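PRESS RELEASE
For immediate release – September

Old tables, new tops: Grumumside workshop opens its doors to anyone with a tired bit of furniture

I'm Yabsira Fikre and I run Litero, a small furniture repair workshop in Grumumside. I've been asked to write this press release myself, so please forgive me if it sounds more like a letter. I mend tables for a living and I've never been much good at official language!

The news is that from this month we're opening our benches to the public. If you've got a kitchen table that's seen too many hot pans, or a desk your gran left you that now lives in the shed under a pile of paint tins, bring it along and we'll help you put it right. You do the work, we stand next to you and stop you going at it too hard with the sander (everybody does, the first time, and I still do it when I'm in a hurry).

We've had the unit on Nigatu for two years now, and in that time I must have heard the same thing at the counter every single week – "I'd love to have a go at this myself, but I haven't got the room." Well, we have got the room. There's space for 10 people in each session, with a bench each, and we'll lend you the clamps, scrapers and brushes. Sanding paper and oil are included in the price, which is £20 for the evening. Under-16s come free with a grown-up.

Hiwot Mamo will be teaching alongside me. She spent years at Erkedmont, the joinery firm, before she came to us, and she knows far more about finishes than I do. Ask her about oil and varnish if you have an hour to spare. She's also very patient with wobbly legs, so if yours is the sort of table that needs a folded beer mat under one corner, she's the person to see.

We're starting with tops, as that's what most people bring in. A top takes all the punishment: mugs, homework, elbows, a dropped iron. The first evening is all about looking at what you've got and deciding how much to take off, and I'd say that's the bit people rush.

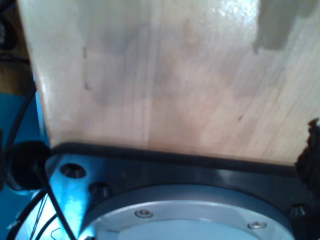 Pale wood is my favourite to work on, though it does show everything. I love a fine, straight grain with a bit of cream and beige in it, and I get quite cross when somebody wants to cover it in thick grey paint. A few small knots or dark specks wouldn't bother me at all, and I'd leave them alone. It's the blotchy grey-brown mark up near the shiny patch that I'd want to talk over with you before we picked up any tools. Some marks come out with a light sand and some go a lot deeper, and you have to try a small patch first and see. If it won't shift, you can always learn to like it. My own kitchen table has a ring on it the size of a saucepan and I've stopped noticing.

Sessions start at 6.30 in the evening and finish at nine. Please wear old clothes and shoes that cover your toes, and tell us the size of your piece when you book, because our door is narrower than it looks and we've had one sideboard stuck in it already. Anything that fits in the back of an ordinary car should be fine.

Places can be booked at the Litero counter, Nigatu, Grumumside, any morning we're open. Members of the press are very welcome to come along and have a go too – ask for me or Hiwot, and bring a chair or something if you've got one that needs doing.

ENDS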